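**Call for participants: people who know chores, to help us judge machines that don't yet**

Do you tidy, stock, sort or put away for a living, or just do an awful lot of it at home? Then we would love to hear from you.

Salcedo is a small research group in Rurkton, and for a good while now we have been asking a question that sounds simple and keeps getting bigger on us: can a machine do the everyday jobs yet? We don't mean the showy ones. We mean picking up a container with a lid, setting it where it belongs, and not making more work for the person who comes along after. Most of our work happens in simulation, where a robot can have thousands of tries at the same little task and nothing gets swept up at the end of it.
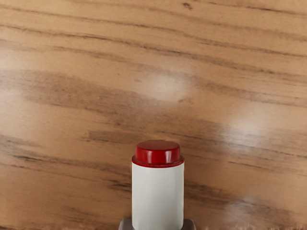 Our engineers can tell you to the millimeter where a gripper closed. What they are much less good at (and they will admit this cheerfully over coffee) is telling you whether the job was done well. Somebody who has spent years behind a shop counter or running a busy kitchen sees it right away - too slow, wrong angle, would have tipped the next thing over. That eye is what we are hoping to borrow.

**What you would be doing**

You'll watch short clips from our Nanau project and score each attempt on a plain form. The tasks are small: grasping a container, holding a capped tube over a mesh cup, that sort of thing. After each batch we'll ask you to talk a little about what you saw and how you would have gone about it yourself. We have 3400 clips to get through as a group, so please don't picture doing them all on your own!

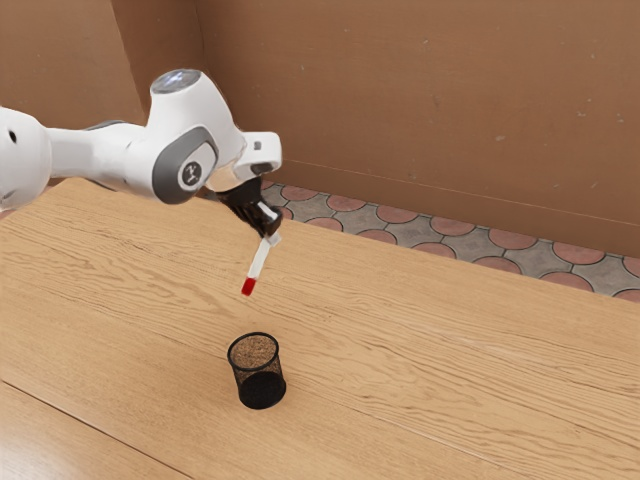 There are 7 places. Each person comes in for four sessions during May, mornings or afternoons as suits you, at our rooms in Kesolwood. Tea, coffee and something to eat are always out, and you can take a break whenever your eyes get tired. You'll be paid $100 per session, and we cover bus fare as well.

**Who we're looking for**

- Adults with plenty of hands-on experience in housekeeping, retail, stockrooms, kitchens, caregiving or running a household
- Comfortable reading a form in English and looking at a screen for a while
- Happy to say when something looks wrong, even if the person who built it is sitting in the room

You don't need a technical background, and if you think the whole idea is silly we would still like you to apply. A few doubters did our last round and their notes were the ones we went back to most.

**How to apply**

Write us a few lines about the chores you know best and which times of day work for you. Drop your note at the Salcedo front desk in Kesolwood or mail it to us there, marked "Nanau clips," by the end of April. We answer everyone.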